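Pesquisar no site OK

As batatas novas de Tenorow

2018-08-27

Cheguei a Tenorow em junho com fome e sem guarda-chuva, dois erros que a vila perdoa depressa. Tinham-me falado da festa das batatas novas como quem fala de uma tia querida, com carinho e alguma imprecisão, e eu imaginava uma coisa pequena, meia dúzia de mesas e um acordeão. Há mesmo um acordeão. Mas há também uma terra de 2.925 habitantes que durante um fim de semana inteiro parece cozinhar ao mesmo tempo, com as janelas todas abertas, e o cheiro a endro e a manteiga derretida chega à estação antes de nós sairmos dela.

O prato da festa chama-se Pendeck e é, no fundo, muito simples: batatas novas cozidas com a pele, arenque em salmoura suave, natas azedas e um molho verde feito com 7 ervas. Escrito assim parece almoço de dia de semana (e em muitas casas do norte é mesmo). A diferença está nas batatas, arrancadas da terra na manhã da festa, ainda com aquela pele fininha que se solta com o polegar, e está sobretudo no molho, que cada família defende como se defendem as partilhas. 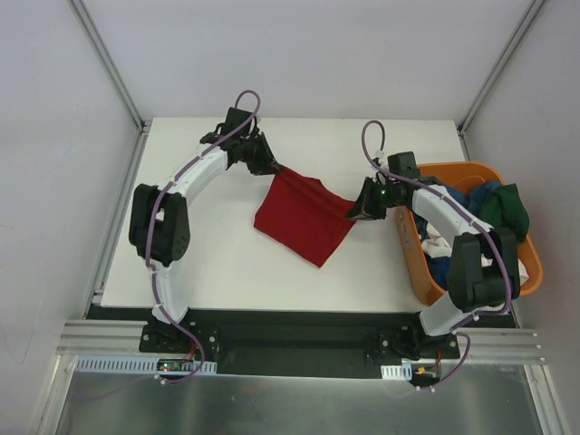 Ludger Ostermann recebeu-me na cozinha dele, ofereceu-me um café muito forte e pôs-me logo a escolher salsa. O seu Pendeck leva salsa, cebolinho, endro, azedas, cerefólio, agrião e pimpinela, tudo picado à faca, porque a varinha mágica, diz ele, aquece as folhas e deixa-as com gosto a relva cortada. Depois junta ovo cozido esmagado com um garfo, mostarda, vinagre de maçã e as natas, e deixa tudo na despensa fresca durante 6 horas. Perguntei-lhe se quatro não chegariam. Olhou para mim com uma paciência enorme e voltou ao cebolinho.

As batatas, essas, vão para uma panela com água fria, sal grosso e um ramo de endro já em flor, daqueles que em Portugal quase não se encontram à venda – eu trouxe sementes na mala e logo vos conto como corre. Ferve-se devagar. Escorre-se, volta tudo à panela com um pano por cima, e espera-se o tempo de pôr a mesa. A manteiga só entra no prato, e cada um serve-se da que quiser, sem olhares de reprovação.

Quanto ao arenque, quem compra no mercado de Clilar, a aldeia vizinha, já o leva limpo e aberto em filetes. Passa-se por leite frio para lhe tirar o excesso de sal, seca-se bem e corta-se em pedaços do tamanho de uma dentada. Há quem lhe junte rodelas finas de maçã ácida, e eu, que desconfiava, repeti duas vezes! 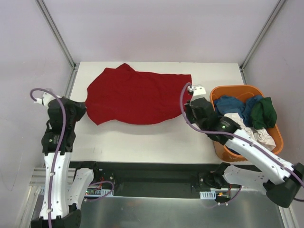

A festa propriamente dita começa ao fim da manhã, quando se acende o lume debaixo dos grandes caldeirões, em frente à padaria Weidemann. Cozem-se ali até 136 quilos de batatas, e a padaria contribui com um pão escuro de centeio, denso, um pouco doce, que se corta em fatias muito finas e serve para limpar o prato. Come-se em mesas compridas, ao lado de desconhecidos que ao segundo copo de cerveja já nos explicam a receita da avó. Fiquei entre um casal que discutia azedas e uma criança que só comia pão com manteiga, e passei ali uma das tardes mais felizes deste ano.

Claro que nem toda a gente está de acordo sobre o molho. Para o senhor Ostermann a mostarda é indispensável, e a ideia de lhe pôr iogurte em vez de natas deixa-o calado durante um bom bocado. Eu provei as duas versões e confesso que gostei da frescura do iogurte, sobretudo com o arenque mais salgado.

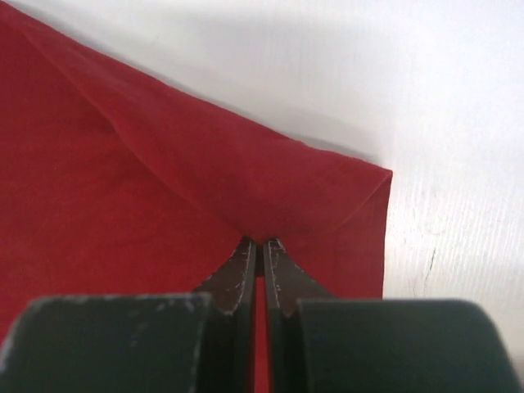
Bastian Petersen garante que o iogurte é até mais antigo do que as natas nesta receita, pois em casa da bisavó dele se usava leite coalhado, e que a mostarda, essa sim, é «uma mania de gente da cidade». Acrescentou que o molho se estraga quando se enche de vinagre, e que uma colher de sopa chega para uma família inteira.

Voltei para casa com o caderno cheio de nódoas e, no domingo seguinte ao regresso, tentei fazer o meu Pendeck com batatinhas do Oeste, arenque de frasco e coentros no lugar do cerefólio. O senhor Ostermann não precisa de saber dos coentros. Para quem quiser experimentar, escolham batatas pequenas e todas do mesmo tamanho, e façam molho a mais: no dia seguinte, numa fatia de pão torrado com rabanetes, ainda sabe melhor.

Artigos relacionados
Pão de centeio sem pressa
Sopa fria de pepino e endro
Cinco maneiras de conservar ervas frescas
Compota de groselha para o inverno

Contactos | © 2018 Todos os direitos reservados | Voltar ao topo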